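Visit report: Dreltach, Emville site, July

Matilde Cunha and I went to see Dreltach in July, ahead of next year's equipment budget. Olga Torres had asked us to come back with prices and a recommendation on hand-held grippers for the linen handling work. We were there from 9:30 until a little after lunch.

Desta Adugna showed us the workshop first. The grippers are put together at two benches and checked before they go out. Lead time is 30 days from order. Spare fingers are kept in stock, and Matilde was told we could have them the same week.

The unit price is 1098 with the case and charger included. Discounts start at ten units, more than we need. Shipping is extra and we still don't have a figure for it. Training is half a day on our premises and is charged separately.

We then sat down with Vitória Simões to go through running costs. She puts a set of fingers at around 22 weeks of daily use. Our current budget line has nothing for wear parts, so that has to be added whichever model we pick. Storage for recordings is also missing from the line. Cristóvão Antunes will price that with Matos, who already handle our backups.

The last part of the visit was about bedroom work. Cloth is what we care about most: sheets, quilted covers, folded blankets. The fingers are flat with a narrow slot through each, and they are mounted on brackets that extend up from the body.
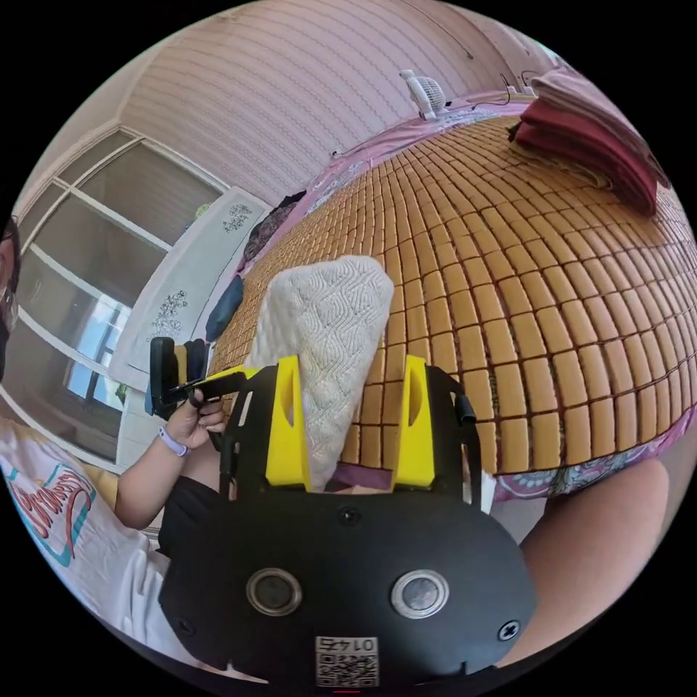 Gripper closed on a white quilted cloth, next to a bed with a tiled cooling mat.

We asked about weight and were given a data sheet, attached to the office copy of this report.

Tomeo has quoted us for a similar unit, but without training. I suggest we order 2 from Dreltach for the first quarter and hold the rest of the money until Cristóvão has his storage price. Olga needs the final numbers before the August meeting.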